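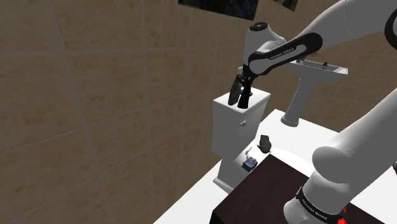 **Radka Obradović** wrote:

Before you buy a single tile, find out what's under the old ones. My building went up in the sixties and the bathroom floors are a thin screed over sand. Two neighbors tiled straight over theirs and both had cracked grout by February.

---

**kestulska_flat** wrote:

Thanks Radka. To repeat the question for anyone coming in from the other thread: 63 square feet, second floor, old ceramic on the floor and halfway up the walls. I want new tile on the floor. One contractor says tile over, the other says rip it all out. The gap between the two quotes is $1,191 and I'd like to know what I get for it.

---

**Oluf Zoëga** wrote:

Tile over. If the old floor is solid and flat, it's as good a base as any. Tap every tile with the handle of a screwdriver and mark the ones that sound hollow. I had four hollow ones in mine, took those out, filled the holes with patching mortar, cleaned the rest with degreaser, primed, and tiled. That was 12 years ago and I haven't touched it.

You will lose height at the door. Check that first.

---

**Radka Obradović** wrote:

Oluf, your house is on a slab. Hers is a second floor. It isn't the same job.

---

**Oluf Zoëga** wrote:

She hasn't said what the subfloor is. Could be concrete up there too.

---

**kestulska_flat** wrote:

It's wood. Joists and boards, then some kind of gray board, then the tile. I pulled the heat register and looked down the side.

---

**gashi_k** wrote:

Then weight and bounce matter more than what the old tile sounds like. Put a full glass of water on the floor and have somebody walk past it. If the water moves much, don't add another layer of tile and mortar until you've stiffened the floor.

Also, the toilet. With a second layer of tile the flange ends up too low. You can stack an extender ring on it or use a thicker wax ring, but I've gone back to fix leaks from both. When the floor is open you can set the flange where it belongs.

– Krešimir

---

**Oluf Zoëga** wrote:

Extender rings are fine if you screw them down and use sealant. I've never had one leak. But OK, on a wood floor with bounce I'd look underneath too.

---

**Eleni Karagiannis** wrote:

Does the higher quote include hauling the old tile away? Mine didn't. I had bags of broken ceramic on the balcony for 8 days. Get it in writing.

And ask which primer they plan to use. My guy used Fondine on the old glaze and it held, but he sanded first. The can says sanding is optional.

---

**kestulska_flat** wrote:

Hauling is not in there, I just checked. I'll ask. Did the glass test and the water moved quite a bit near the tub, hardly at all by the door.

---

**Radka Obradović** wrote:

Near the tub is where it usually goes soft. Open it up.

---

**gashi_k** wrote:

Agree. Could be one bad joist, could be just the board. Ask for a price per sheet on replacement before they start, so you aren't bargaining with no floor in the room.

---

**kestulska_flat** wrote:

Went with the tear-out. Tomić is doing it, starting 17th May. They added hauling for a bit more and gave me a per-sheet price. I still haven't picked a grout color, so I'll start a separate thread for that.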